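Eight Blocks and a Board
Final report, Design for Small Hands

Jummai Bashir, Essam Mahrous, Adesuwa Idahosa
Project advisor: Madhu Sandhu

Summary

We set out to make a set of blocks that can be sorted two ways, by color and by shape, and a board to sort them on. We finished with eight printed blocks and one board. The proposal we handed in promised 40 blocks, a drawstring bag, an illustrated rule book and a lid. Readers who enjoyed the proposal should probably stop there.

1. Where the idea came from

The assignment was to take a common object for young children and make a version that does one thing better. Most of the class picked spoons. Jummai had spent the summer helping at a play group in Steden and reported that the block box there had two problems. It held so many blocks that tipping it out was the main activity, and most of the blocks were the same block. A child who wanted to sort could sort by color and then was finished.

We wanted a small set in which color and shape pull against each other. If you ask a child to put together the ones that go together, there should be more than one defensible answer, and the adult should have to think about it too. We had seen a commercial set called Flalemeck that tries something like this with animals, but it depends on knowing that a heron and a duck are both birds, and two of us got it wrong.

2. Choosing the shapes

We started from a list of shapes that can be cut off anywhere. The rule we settled on was four colors, two blocks of each, and no shape used twice. That gives a set where color makes pairs and shape refuses to. To sort by shape, a child has to invent the groups: pointy ones, ones that roll, ones with a flat top, ones I like.

The cube went in first and was never discussed again. The cylinder was next, kept small on purpose so that it could be stood up on its end or sent across the floor. The triangular prism had a long argument attached to it about which way is up. Essam held that it stands on its triangle. Adesuwa held that it lies down with the ridge on top, like a roof. The children we later watched had no position on this and used it as a roof, a ramp and a phone.

The star was my idea (Jummai), and I would like it recorded that I defended it through three meetings. Objections were that it would be a pain to print, that the points would be sharp, and that a star isn't a real solid. It is a five-pointed prism and it is as real as anything else in the box. The points were softened in the second version after Madhu Sandhu pressed one into her palm during a review and said nothing for a while.

We also rejected several shapes. The cone was voted out for having only one way to stand. A ring was liked by all of us and put on a finger by all of us, and it took some dish soap to return it to the project. A sphere was printed once. It is somewhere in the workshop and we would be glad to have it back.

3. Colors

Blue, green, red and yellow. We spent longer on this than the result suggests. Adesuwa made a case for softer colors, and brought swatches, and they were very handsome, and from across a room two of them were the same color. The workshop had blue, green, red and yellow filament on the shelf. After that the discussion moved along.

The assignment of colors to shapes was done by drawing slips out of a mug. We did check afterward that the draw hadn't put similar shapes in the same color, and it had, a little. The cube and the prism both came out blue. We left it. A set with no accidents in it would be easier to solve, and by then the mug had been washed.

4. Printing

Everything was printed in the workshop on the older of the two machines. The newer one was booked, mostly by the spoon people.

The first cubes lifted at the corners and rocked when set down. Slowing the first layers down helped. So did cleaning the print bed, a step which is listed on the wall next to the printer in large letters. Prints were left with their natural surface. We had planned to sand every block smooth, and Essam did sand one, over a whole Monday afternoon. It came out cloudy and felt like soap. The fine ridges left by the layers turned out to be easier to grip, and people who picked the blocks up tended to run a thumbnail along them, so the sanding was dropped and the sanded block was given to Essam as a souvenir.

The matte finish was another thing we would have changed if we'd known how and are now glad we didn't. Shiny test pieces caught the ceiling lights, and on a bright one it was hard to tell where one face ended and the next began. With the matte ones you can read the shape at a glance.

5. The board

The board takes up a section of its own here in proportion to the trouble it caused.

We wanted a defined place to put things. On a rug, blocks spread. On a table, they fall off. A plain rectangular board gives a child an inside and an outside, and "everything on the board" is an instruction a four-year-old can follow, or at least understand and decline.

Our first board was a shelf offcut painted white, which showed every fingerprint. The second had pockets routed in it, one per shape, and this was a serious mistake in that it worked perfectly. Children dropped each block in its pocket and left. All the interesting decisions had been made by the router. Madhu's comment on that version was one word long, and the word was "lid."

For the third we bought light wood strips from Gekstead, a lumber yard that was patient about the size of our order. The strips run the long way and don't match exactly. Some are paler and some are more honey colored, so the surface has faint bands across it. We worried that children would treat the bands as lanes. One did, for an entire session, and produced the best sorting we saw, in an order we still can't explain.

No pockets, no printed lines, no rim. The lack of a rim was debated. We thought blocks would slide off the edge, and when the board is carried by an optimist they do.

6. Trying it out

We took the set to the play group twice and also left it on a table at the department open house, where adults could be watched without a permission form.

At the play group the first visit was mostly carrying. The blocks were carried to a window, to a sink and to a boy named in our notes only as "the manager," who inspected each one. On the second visit we said less and put the board down first, and the sorting started without us. Color came first nearly always. When we asked, "Is there another way?" the answer was often to move the blocks farther apart by color.

Shape groups took longer and were better. One girl made a group of blocks that can be hats. Another put the star by itself at one end and all the rest at the other and explained that it was his birthday.

The adults at the open house sorted by color, looked pleased, and then noticed the shapes. Steinar Vigfúsdóttir, who teaches the materials course, stayed long enough to propose sorting by how many sides each block could stand on and then to disagree with himself about the cylinder. We were given a sticker-vote sheet by the organizers and came 5th in our room. Nic Giolla, the stand beside us, had a working popcorn maker.

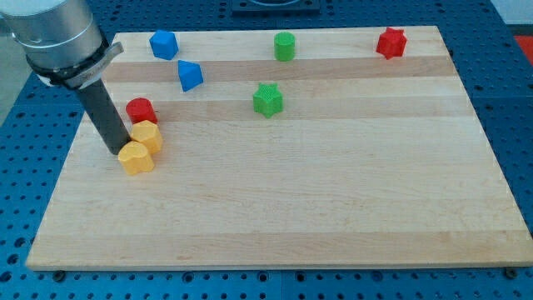

Page 9

The finished set is set out on the third board, only partly in color pairs, with the two reds well apart, with the blue perforated tabletop visible around it. The blue cube and blue prism are the ones at the back left, the prism lying down with its ridge up, so on this occasion Adesuwa has won. The green star is closer to the middle of the board than the green cylinder and looks larger from here than it should. The softened points still read clearly as points, which had been the worry with rounding them.

7. What went wrong

Scale. The blocks were sized for the hands of the smallest children in the group, and we took the numbers from a table in a handbook from 2000, then modeled the first version in the wrong units. The resulting cube would have been a good pendant. We caught it before printing the rest.

Stacking. Jummai's original proposal says the blocks "stack in any order." They do not. They stack in a few orders, some of which last.

Time. Our plan gave the board one week. It took up most of the term, counting the week when we had glued it slightly crooked and were each waiting for somebody else to bring it up. Essam brought it up.

Notes. We wrote down what children did and very little of what we had asked them just before. For several entries we can't tell whether a group was a child's own idea or a response to one of us hinting. Anyone repeating this should have one person talk and a different person write, and the writer should be made to write down the talker too.

8. Further work

A second set in the same colors with the shapes assigned differently, so that the two sets could be mixed and a shape would finally have a partner. We would like to know whether children who met the first set would see the new pairs quickly or stay loyal to color.

A bag. Adesuwa has cut the fabric.

The rule book was begun and runs to a page. It says to put the blocks on the board and ask which ones go together. There was going to be a second page with answers, and after the open house we took it out.

9. Thanks

To Madhu Sandhu for her advice, including the one-word kind, to Steinar Vigfúsdóttir for the loan of clamps, which are back in the cabinet except for the one with glue on it, and to the play group in Steden, which has asked when it can have the blocks. The cylinder may need reprinting first. It has been chewed.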